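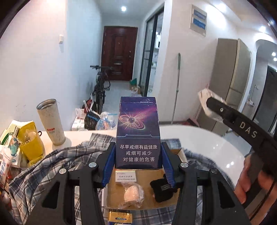

Filed under: Work & Automation > Small Sites > Field Studies
Last updated: October

4.3 What the packers did with their hands, and what changed

When we first wrote to Clinov to ask if we might follow the move to assisted packing, we expected to spend most of our time looking at the packing robots themselves, and the interview guide we brought along was written with that in mind. The packers had other ideas, bless them. What they wanted to talk about was the recording work, the hours spent doing their usual job through a pair of hand-held grippers so that a machine could later be taught from the recordings. For most of the 11 people we interviewed this was the first piece of automation that had asked anything of them beyond getting out of its way, and they had a great deal to say about it.

The task sounds simple when it is written down. A packer takes up the grippers, one for each hand, closes the pads on an item, lifts it, and sets it into or takes it out of an open box. Anyone who has packed parcels for a living does this without thinking, and that was exactly the trouble. Several people told us that they had to learn their own job over again. Fingers can feel a carton begin to give. With a gripper you are squeezing a handle some way back from the thing you are holding, and you have to judge the pressure by watching, at least until your hands get the knack of it. Serpil Yurt described going home after her early sessions and noticing how she picked up a cereal box — which side she went for, where her thumb landed — and being a little annoyed that she could no longer stop noticing.

By the end of our fieldwork the group had recorded 1,955 episodes between them. Clinov had set a target of some 200 a week, and it was met in most weeks, though we would ask the reader not to make too much of that figure. An episode could be a single lift or a long, fiddly tidying of a whole box, and the packers were quick to see that short ones counted the same as long ones. Two of them kept choosing the long ones anyway, and were rather proud of it. The supervisors at Brokano, the sister site, later began weighting episodes by length, a change we return to in Section 5.

Setting also mattered more than we had guessed. The recording guide, borrowed from an earlier trial at Zestthorpe, asked for ordinary rooms and ordinary clutter, and the packers took that request to heart. Soft surfaces came up again and again in the interviews. A box on a flat bench stays where you put it, and a box on a cloth can shift when you reach for what is inside, so people who had worked on steel benches for years found themselves relearning how to come down on an item from above. Small cartons were generally liked, having flat sides for the pads to press on. Fabric items were generally dreaded. Figure 2 shows the kind of arrangement we mean.

Figure 2. Two-handed recording work at a table. One gripper holds a small cardboard box over an open box with a black fabric item in it; the other is held at the left.
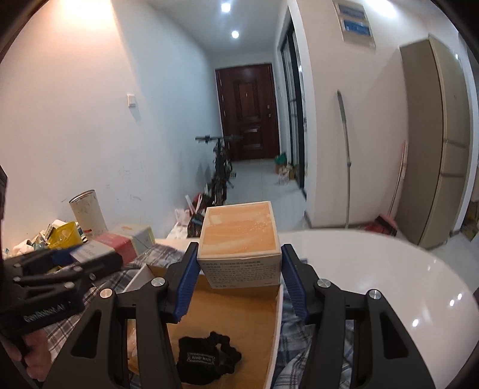
Letay Araya told us that the part she minded was losing the talk. On the packing line you can chat with your neighbor all morning and your hands will look after themselves, she said, but with the grippers "you go quiet, you have to, and then it's lunch and you haven't said a word to anybody." She did not want the recording work stopped. She wanted it done in shorter stretches, with somebody else in the room.

We heard versions of this from people who otherwise agreed on very little. Blöndal's account of assisted work (discussed in Section 2) treats concentration as a cost borne by one worker at a time, and our interviews suggest the cost is shared out among everyone who used to be company for that worker. A packer in a recording session was missed on the line, for her jokes as much as for her speed. Managers had planned carefully for the speed. The schedule had no row for the rest, and when we raised it in a feedback meeting there was a longish pause and then a very good conversation, during which it was agreed to pair up recording sessions for a trial period.

Pay was the other matter that kept coming back. Recording was paid at the ordinary hourly rate, and opinion was divided as to whether that was fair. Some of the older hands felt they were teaching, and that teaching ought to be worth a bit more than packing. Others enjoyed the change and would have taken it at the same rate gladly. Serpil Yurt put herself somewhere in between: she liked the work and still wanted her name on it. At the time of writing, the recordings carry a session number only, and the question of credit is open.

41 shares | 3 comments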